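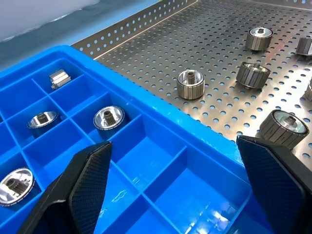

Small parts storage: compartment tray or plain perforated tray?
Started by flerura_bench

Hello all. English is my second language, so please excuse long sentences. In our shop we repair small motors, and the metal rotor parts wait between cleaning and assembly in blue plastic trays with square compartments. Each part has its own cell, with the toothed shaft up if possible. My colleague wants to put everything directly in the perforated steel tray and sell the blue ones. What do you think? We have 170 parts in a normal week.

lerkau_tools wrote:
Keep the blue ones. Metal against metal makes small marks on the polished faces, and you will find them only at assembly. A divider costs very little.

zalum18 wrote:
I do not agree completely. In the plastic cells the dirt collects in the corners, and it is a slow job to wipe them. Steel with holes you rinse and it is finished. I changed in December and I am content.

flerura_bench wrote:
The corners are a fair point. We wipe ours on Friday and it is not my favorite hour. But do your parts not roll?

zalum18 wrote:
They roll when they lie on the side, yes. I put them standing.

lerkau_tools wrote:
And then somebody pushes the table.

flerura_bench wrote:
On our table the two trays are side by side. The yellow tape marks on the left are for trays too, but we did not agree yet which tray goes there.

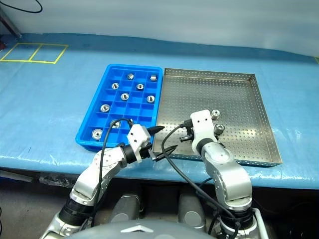 Re: Small parts storage (page 2)

havlicek_m wrote:
Why not use both? In the Havlíček workshop, where I learned, the steel tray was only for parts in work, never more than 8, and the rest stayed in the cells. I would also choose one direction for the shafts. If some lie and some stand, the next person must turn them by hand.

zalum18 wrote:
Both means 2 trays to clean.

havlicek_m wrote:
Yes, but the steel one takes you one minute, you said it yourself.

flerura_bench wrote:
Thank you, I will propose this on Monday. The blue trays are not for sale for now.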